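The open day at Prureck, 16th October

I'm writing this on the train home from Trumcombe with my shoes off, so forgive the wobbly bits.

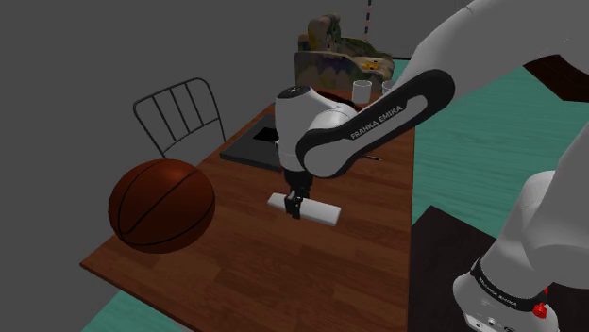
The simulator room

I had meant to spend the whole visit in the big hall with the real machines, but the line was long and a kind man at the door, Subbarao Palaniappan, waved a few of us into a side room where they were showing the simulator. I'm so glad he did! On the screen was a Franka arm over a wooden table, with its two black fingers closed around a white block, and farther off a pair of cups and the most peculiar lumpy painted sculpture in tan and green and purple. There was a basketball on the table too. I took to it all right away, the way I used to take to dollhouses.

Subbarao told us they had run the block task 2,703 times since September, all of it on the computer, and that a run can be stopped and started over as often as they like. I asked whether they ever got bored of watching, and he laughed and said the younger ones put music on. Then he let us try the controls ourselves, 5 minutes each. I was terrible at it -- I kept turning the wrist when I meant to lower it -- and the boy after me, who can't have been more than ten, was wonderful.

The talk

At two we all went up to the Urrego room, 30 chairs and every one taken, for a talk on how practice in the simulator gets carried over to a real arm. I followed the first half and then drifted a little, I'm afraid, though the part about friction stayed with me. A real block slips in ways that are hard to work out ahead of time, and they spend a good many weeks on that alone.

Tea was weak but the lemon cake was very good. I bought a Prureck pencil for Dad and must remember to mail it tomorrow, along with the form for the Rerkedell visit, which I still haven't signed.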